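Warnwood Community Help > Customs and Festivals

What do you bring to a Polish name-day party, and when do you turn up?

Posted by Skurnell

Hello everyone, I hope this is the right section. I moved to Warnwood in February and my neighbour across the landing has very kindly asked me to her name-day party on Monday evening. I said yes straight away and then went indoors and realised I had no idea what I'd agreed to! I grew up in a house where birthdays were a card and a sponge cake, and name days didn't come into it at all. Is it like a birthday? Do I bring a present, or flowers, or something to eat? And she only said "come in the evening", so I don't know if that means six o'clock or nine. I'd hate to get it wrong, as she has been so good to me since I came.
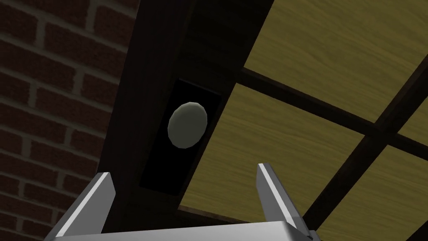 Arriving is the part I fret over most. At home we'd knock and walk straight in, but I've been told there is a rule about not greeting people across the threshold, and now every time I look at a dark wooden door with a round knob on it, like this one, I picture myself doing the wrong thing in front of a room full of her relations. Is the threshold business real, or was my colleague pulling my leg? Any advice very gratefully received.

Marianna Wysocka

What a lovely invitation, and please don't worry, you'll be made welcome whatever you do. The name day (imieniny) is the feast of the saint you share a name with, and in my family the grown-ups always made more of it than of birthdays. My grandmother didn't send out invitations at all. People knew the date from the calendar and simply came, and she would have been baking for two days — poppy seed roll, cheesecake, herring for those who don't care for sweet things.

Flowers are the safest present. Take an odd number, and leave chrysanthemums alone, as we put those on graves in November. If they come wrapped in paper, it's nice to take the paper off before you hand them over. A box of chocolates is fine as well. I wouldn't spend a great deal, it only embarrasses people. 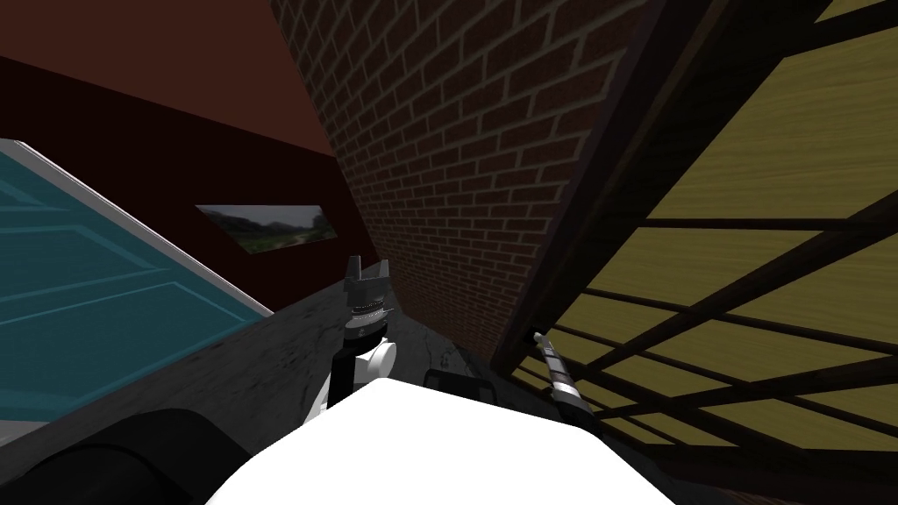

Brick wall and grey worktop.

The threshold rule is quite real, though younger people laugh about it! You step right inside first and then shake hands or kiss, whichever is offered. Shoes are another matter. In our house they came off and there was a basket of slippers, but on a feast day my mother sometimes let guests keep theirs on, so have a look at what the others are doing. And put decent socks on.

As to the time, I'd go for seven, and ring her bell beforehand if you're unsure. Oh, and learn "wszystkiego najlepszego", which means "all the best" and does for nearly every occasion. Somebody will also start "Sto lat", the song wishing her a hundred years. It's short and the tune is easy, so hum along.
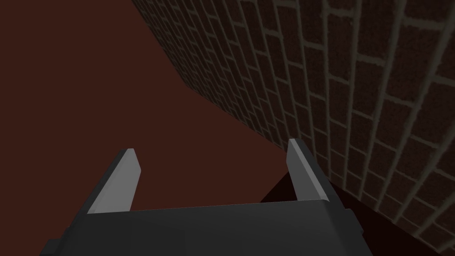
Looking along the brickwork into the corner.

Vasić

not Polish but we have something a bit similar in my family, the slava, which is for the saint of the whole household. go hungry is my advice

Danuta Szczepańska

I agree with nearly all of what Marianna says, but where I come from (near the eastern border) you would never take your shoes off unless the hostess asked you to, so families do differ. Also check which day she keeps. Some names turn up several times in the calendar and a person picks one, usually the first after her birthday, so don't go by what you find printed and wish her well on the wrong date, as I once did to my own aunt. She didn't mind, but she reminded me of it every year after.

If you'd like to bring food, tell her first. She may have the table planned down to the last plate, and another cake can put her out a little. And do accept a second helping — a small one will do.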